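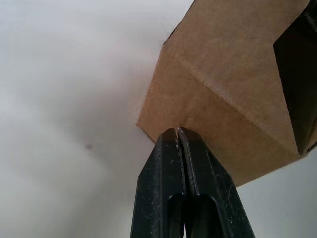
ALLODAU, 2019-12-18 — The old plat map of the Stirnow Addition is back from the conservator, and it looks wonderful! Members who remember the brittle roll that used to sit on top of the filing cabinet won't believe the color in it. You can read nearly every lot number now, all the way down to the creek.

For newer members, the Stirnow Land Company bought 1566 acres of cutover timberland east of the depot and set out to sell it as farms and town lots in one go. The map shows 600 lots, most of them 150 feet deep, on streets named for trees that had already been cut down. There was to be an opera house, a canning factory and a streetcar line out to the Gotetti quarry. The streetcar got as far as a drawing in the sales booklet.

What we're most excited about is the pencil. Somebody in the sales office marked each lot as it went, with a check for cash and a small circle for installments, and the cleaning has brought these out beautifully. We make it 285 lots sold, and the great majority are circles. A good number of the circles are rubbed out and then drawn in again, so it seems the same ground was sold two or even three times as buyers fell behind and gave it up. The deed books at the county courthouse only show the sales that were paid off, so this fills a gap we'd been stuck on for years.

There's also a puzzle. A strip along the south edge is shaded and labeled "Ranasinghe tract," and it isn't in any deed we've found so far. The lettering is in a different hand from the rest. If your family papers mention that name, or if you have an old tax receipt from the south end, please bring it in. Copies are fine.

The map will be on view in the reading room starting in January, during regular hours. We're also having full-size prints made, and you can put your name down for one at the front desk. If you grew up in the Addition, come find your lot — we'd love to write down what you remember about the house that stood on it, and who lived next door.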